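4. Caps, Tips and the Way a Marker Is Put Down

Last updated: August

4.1 What we mean by an uncapped marker

It will seem a little fussy to spend a whole subsection on what counts as a marker without its cap, but the question gave us more trouble than almost anything else in the study, and we would like to spare others the same weeks of back and forth. When we began logging at the Wilitz site we had a single box on the sheet, "cap on" or "cap off", and we thought it would be plenty. By the end of the first pass the margins of those sheets were so full of little notes that we had to start over. A cap can be pushed onto the tail of the barrel, which many people do without thinking and which leaves the tip every bit as exposed as if the cap were across the room. A cap can sit on the nose without having clicked. A cap can belong to another marker altogether, and fit well enough to look right while leaving a gap all the way around the collar. And a cap can simply be gone, in which case the marker often goes on being used for a surprisingly long time by people who have grown fond of it.

We settled in the end on a description in terms of the tip alone. A marker is open, in our sense, whenever the felt can be touched with a fingertip, wherever the cap may be. Everything else is closed, with a separate note for a cap that had not clicked. This is a plainer rule than the one we started with, and it has the great advantage that a tired observer at four in the afternoon can apply it in the same way as a fresh one in the morning.

4.2 Posture

The second thing we recorded was posture, by which we mean the direction the tip faces while the marker is not writing. Most of what has been said about this in the staff rooms we visited concerns storage, and nearly everyone has an opinion on it. Some people store their markers flat and will tell you that anything else ruins them. Others keep them in a mug with the tips up, so that the colors are easy to tell apart, and still others turn the whole mugful over at the end of the day. We were interested in storage too, and we return to it in Section 5, but we came to feel that the shorter pauses deserved attention of their own. A marker spends a good deal of its working life neither writing nor put away. It is held while somebody talks. It is tucked behind an ear or between two fingers, or it waits above the paper while its holder makes up their mind.

We sorted these pauses by cap and by direction. The posture that mattered most to the later sections is the open, point-down one: the cap is off, the barrel is upright and gripped along its length, and the felt is the lowest part of the marker, clear of the page (Figure 2). In the log it is abbreviated OD. The matching closed posture, with the cap on and the nose down, is CD, and the sideways and point-up postures follow the same pattern. A marker lying on a tray was entered as sideways even where the tray had a slope to it, and we know that a stricter reader might have wished for an angle instead. We tried angles at Poment, with a small protractor cut from card, and gave them up once we found that people stopped what they were doing to watch us.

Over the seven weeks of logging the two observers made 2235 entries of this kind. An entry is one pause, however short, that could be seen clearly enough to be given both a cap state and a direction. Pauses in which a hand or a sleeve hid the tip were left out altogether, even when it was fairly obvious from what followed that the cap must have been off. We were strict about this because the temptation to guess is very strong when you have been standing beside an easel for most of an afternoon and have begun to feel you know the writer's habits.

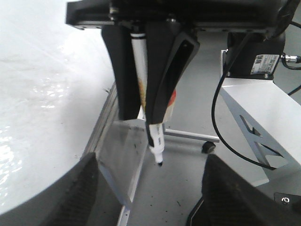
The grip itself was written down in words, in the last column of the sheet, and we are glad now that we left that column wide. People hold a marker quite differently from a pencil. The barrel is thicker, there is seldom any need for fine control, and a good many writers close their whole hand around it, particularly when they are standing at an easel and working at shoulder height. When they pause, though, the hand very often slides. It moves back toward the tail if the holder is about to point at something, and forward toward the nose if they are about to carry on writing. We had not set out to look for this, and the first mentions of it in the log are only asides ("moved down again", "up by the label now"). Once both observers had noticed it they agreed on three words for the place of the grip – tail, middle and nose – and used them from the second week onward. The entries from the first week have no grip place, and we have not tried to supply one after the fact.

4.3 The markers themselves

We should say something about the markers, as a paper on this subject that treated them all alike would be of little use to the people who have to buy them. The four sites had between them 679 markers in use at the time we visited, and we looked over every one of them, laid out in rows on sheets of newsprint. Abernathy had by far the tidiest supply, kept in lidded boxes by color, with a spare box underneath each one. Tondo had the most varied, having taken in several years' worth of donated stationery, and sorting it was one of the more enjoyable mornings of the whole project. There were markers in that cupboard with names of firms on them that neither of us could place, and one handsome set in a tin that still had its original paper band.

For each marker we noted the color of the ink, the shape of the felt (bullet or chisel), whether it had a cap of its own, and the state of the printing on the barrel. That last item deserves a word of explanation. The printing wears away where the hand goes, and on an older marker you can often read the habits of its users quite plainly from the bare patch. A barrel worn smooth near the nose has been used for writing, and a lot of it. One worn in the middle has more often been carried about. We would not want to lean on this too heavily, as the inks used for labels vary a great deal and some of them come away if you so much as look at them, but it agreed nicely with the grip column and it helped us to choose which markers to follow in the writing trials.

The felt was harder to judge than we had hoped. A tip can look perfectly sound and give a line like a dry twig, and a tip that has been mashed nearly flat can go on delivering a rich, even stroke for months. We therefore recorded the look of the tip and the quality of the line separately. The line was always drawn on the same kind of newsprint, by the same observer, at an unhurried pace and with a ruler for company. Where the first stroke was poor we drew a second right beside it, and both were kept. The sheets from these trials take up a good part of a filing drawer, and they make a rather cheerful sight when they are spread out together.

4.4 A few cautions

There are limits to all of this, and we would like to set them out here while the procedure is fresh in the reader's mind. Our entries are pauses, and they say nothing of how long a marker had been open before the pause began. A marker logged as OD might have been uncapped a moment earlier or might have been open since lunch. We did think about timing each one from the removal of the cap, and we made a brave attempt at it at Wilitz, but with several people sharing a tray it proved impossible to keep up, and we decided that a patchy set of times would do more harm than no times at all.

Nor can we claim that people went on exactly as usual with us in the room. Everyone had been told we were interested in stationery, and we had hoped this was vague enough, but there were certainly writers who became very conscientious about their caps for the first day or so. It wore off. We kept those early entries in the main set and marked them with a small cross so that anyone who prefers to leave them out can do so, and the tables in Section 5 are given both ways.

Finally, the rooms differed in warmth and in how the air moved through them, and we did not control for either. The easels at Poment stood beside a bank of tall windows that were open whenever the weather allowed, and the ones at Abernathy were in an inner room with no windows at all. We noted the position of each easel on a floor plan, along with the nearest door, vent or radiator, and these plans are used in Section 6, where we take up the question of drying.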